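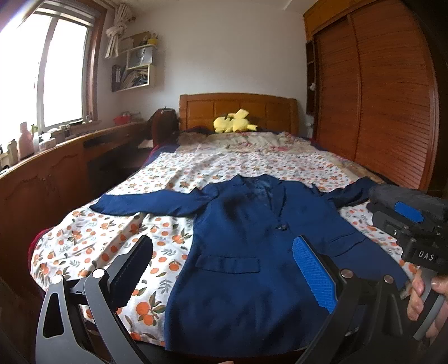 Tellwood clothing and linen swap returns

The Tellwood clothing and linen swap will reopen in September after a winter break, organizer Adaeze Balogun said. Office wear, coats and bedding are accepted — shoes are not.

The last swap drew 146 people to Cheung Hall. Each visitor may bring up to seven items and take home the same number.
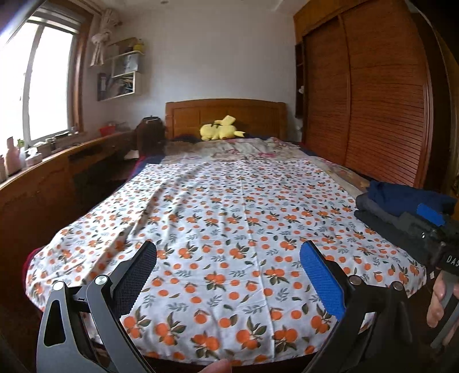 Vol. 3, No. 7

Sheets should be washed and folded, with the size pinned to one corner. Sum-yee Lau will run the mending table again. Doors open at 10 a.m. and entry is free.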